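Mullholm compares two grippers on bedding tasks

Mullholm has finished a comparison of two parallel grippers on soft household items, using the two-armed Gredgate robot. The work ran through July and was done in furnished homes.

The first gripper, from Fundetti, closes with a fixed force. The second, from Babaei, reads motor current and eases off once the fingers meet resistance. Each was fitted to both arms in turn, with the controller settings left unchanged. The task list had 6 items, among them pulling a comforter straight, folding a cloth and lifting a thin book off a bed. Each item was run 50 times per gripper.

The Babaei unit dropped fewer books. On thick fabric the Fundetti unit did better, as the current limit on the other tended to trip before the fold was fully held. Changing a pair of fingers took about 7 minutes on either model.
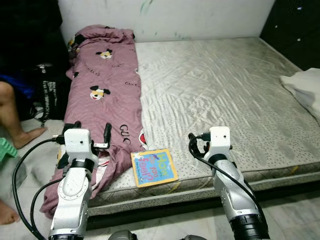 Can the current limit be raised for thick fabric?
The setting is open to the user, but a higher limit also raises the force on thin objects, so Mullholm plans to switch it by task.

A second round will repeat the fabric items with wider finger pads. The camera mounts and cable routing will stay as they are. Results by item are available from Mullholm on request.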